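Collect the Weird Rooms First

I love watching a learning system meet furniture it has never seen, and I think most of us gather examples in the wrong order. At Cladach we started with 300 runs in one tidy simulated bedroom. The scores looked great! Then we changed the dresser and they fell apart. 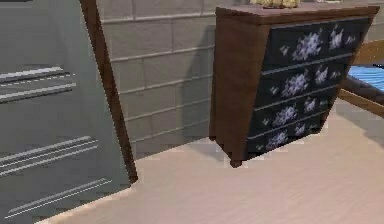

So now I argue for odd rooms from the start: flowered drawer fronts, cinderblock walls, stripes on the bedding, whatever the texture folder will give you. Aatos Aaltonen thinks 5 runs per room is too thin. I'd still take 5 runs in a new room over another 50 in the old one, and I'd start today.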